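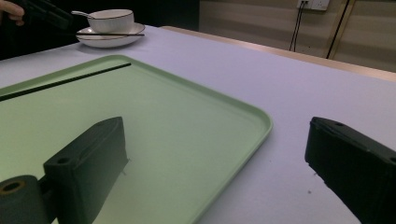
Table setting notes, canteen trays, Brellumdale hall. Part of the Totum tableware set, folder 3. Read this before you use the labels, the older readme had the tray sizes wrong and it's been deleted. Everything in here is a tray, plus whatever goes on the tray: chopsticks, spoons, small bowls, cups. Pale green tray with rounded corners is the one most of the folder uses. Long thin black things like the one lying along the far rim go under "stick", see below for why. White table tops are all the same to us, no label needed.

What's in the folder

73 short table sessions, each with its own text note. 54 have been checked by a second person (Parviz Soltani or Bayu Pillai, initials in the last column of the sheet). The rest are usable but expect the odd wrong label. Notes are plain text, one line per item, tray first and then whatever is on it.

Line order is tray, item, where on the tray, anything else. Where on the tray is always one of: near rim, far rim, left, right, middle. Near and far are from the side you'd sit on. If an item lies over a corner pick the rim it's closer to. Don't write "top" or "bottom", we had both in the first batch and they meant different things to different people.
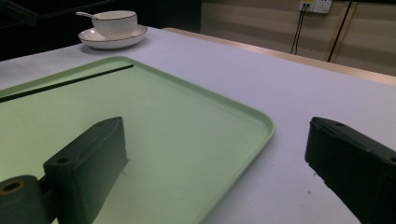 Category: tray, one item

Tray with a single loose thing on it. Stick, spoon or cup. A stick lying parallel to the far rim and just inside it is "stick, far rim, along". If it points at the rim instead, "across". Anything in between is "slant", no need to get the angle.

Use "stick" when there's one on its own. "Chopsticks" only when there is a pair on the tray. Lech Zalewska wanted "chopstick" for the single ones as well but you can't always tell one from a skewer or a stirrer once it's labelled from a distance, so it stays general. Please don't change these back.

Colour goes in the last field. Tray is "green pale" all the way through, not mint, not sage, not light green. We had all of them at one point and the search was useless. Sticks are "black" or "wood colour".

Category: tray, set

Bowl, cup and chopsticks or spoon, laid as for a meal. Main dish in the middle, cup right. Some of the April ones have the cup left, this is on purpose, label says "set, left".

Category: tray, cleared

Nothing on it. Crumbs don't count as an item. Stacked trays don't go here, they're in the Jernside folder with the racks.

Known problems

- 2 sessions have the bowl label on the cup. Fixed in the sheet, not in the notes yet.
- "rim" and "edge" both used for the same thing in the early notes. Rim is right, edge is for the table.
- Tablecloth is missing as a word in most notes. White top and cloth are both down as "table, white". Will not be seperated in this version.
- Spoon sizes are guesses, ignore them.

Changes

17th January: stick and chopsticks split, colour words tidied, Troels Frandsen's comments on the set category added. Pavliuk trays moved out to thier own folder.

To do

Second check on the remaining sessions. Trevor Grewal to send the bowl list. Cups with handles, do we want handle direction? Left out for now.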